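Home | News | Staff Services | Newsletter | Archive | Contact

Scheduled tasks on office computers: changes from March

Information Services will retire the shared script folder at the Arberg campus at the end of March. Staff who rely on small scripts to rename files, print batches of letters or move records between folders are asked to read this item and to act before the folder is closed. The change applies to all administrative units. It does not apply to the teaching laboratories, which keep their own arrangements under Henrik Brandes.

The shared folder was set up as a convenience and was never intended as a permanent service. Over time it came to hold 938 separate scripts, written by many hands and in several languages. A review carried out over the summer by Noeline Doolan and Ashton Lockyer established that 147 of these had been run in the past year. The remainder will be archived in read-only form and can be requested through the service desk.

Scripts in current use will be moved to Beltus, the task scheduler already used by Payroll and Student Records. Under the present system a script runs only while its owner is logged in, and it stops without notice if the computer goes to sleep or the owner takes leave. Beltus runs each task from a central server under a service account and keeps a log of every run. If a task fails, an e-mail is sent to the owner and to one other person named by the unit.

Of the scripts in use, 143 have been tested on Beltus and need no changes beyond a new file path. The other four depend on mouse clicks and keystrokes that were recorded on a particular computer. Recorded steps of this kind cannot be run on a server, as there is no screen for them to act upon. The owners have been contacted directly, and Mr. Lockyer will work with each of them to write a replacement.

What staff are asked to do

Each unit should name one person as its script contact and send that name to Delwyn Goodwin. The contact will receive a list of the unit's scripts and should mark each one as keep, archive or delete. Where a script is marked keep, the contact should also give the time of day at which it ought to run and the folder it writes to. Scripts left unmarked will be archived.

Staff are reminded that passwords must not be stored in the text of a script. The review found this practice in eight cases, all of which have been corrected with the help of the owners. Beltus holds passwords in a separate store, and a script may refer to them by name. Instructions are on the Staff Services pages under Scheduled Tasks.

Long jobs should be set to start after 7 p.m. so that they do not compete with the nightly backup of the finance system, which begins at 5:30 p.m. and is normally finished before then. Units with a genuine need for a daytime run may apply to Ms. Goodwin for an exception — month-end reporting is the usual reason, and such requests will be treated favourably.

Macros kept inside spreadsheets and word-processing documents are not affected. They remain with the document and will continue to work as they do now. The same is true of mail rules and calendar reminders.

Training

Two introductory sessions will be held in the Prorkport room, with a third offered online for staff at other sites. Each runs for an hour and covers how to submit a task, how to read a log and how to pause a task during leave. No knowledge of programming is assumed. Staff who write their own scripts may prefer the longer workshop led by Domenica Wallner, which deals with testing, version history and error handling. Places in the workshop are limited and should be requested through a supervisor.

A short guide has been prepared for those unable to attend. Printed copies are available from the service counter on request, and the text will be revised once the first units have completed their move. Comments on the draft are welcome and should be sent to Ms. Doolan.

The service desk will extend its telephone hours to 6 p.m. during the final week of the changeover. Calls about scripts should be identified as such at the outset — they will be passed to a separate queue. Problems with printing, e-mail or network access should be reported in the ordinary way.

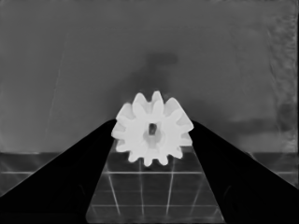

White spur gear, computer rendering.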